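Household Storage and Sorting, Unit 3
Handout: Mixed bins
Instructor: Csenge Szénási

A mixed bin holds items that differ in shape, weight and surface. Most homes and stockrooms have at least one. Last unit covered shelving; bring those notes, as the terms carry over.

Terms
Footprint: the floor area an item covers when at rest.
Leaner: an item held up by a wall or by its neighbor.
Roller: anything round enough to move when the bin is tipped.

Order of work
Take out leaners first. Bottles with narrow necks go next to a wall, caps up. Clear items are easy to miss against a gray floor, so check for them by hand before calling a bin finished. Scratches on the floor of a bin do not matter for dry goods. Flaking paint does, if food is stored loose.

Reading: Holloway, pages 19 to 24. The Kirnville exercise is due before the July break.

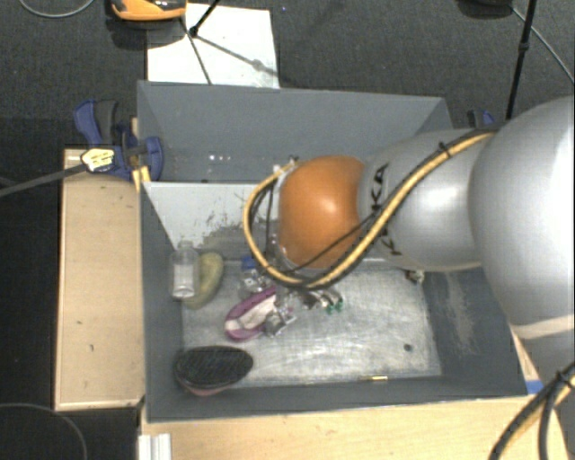

When should a mixed bin be split into two?
When items have to be moved out of the way nearly every time something is taken out.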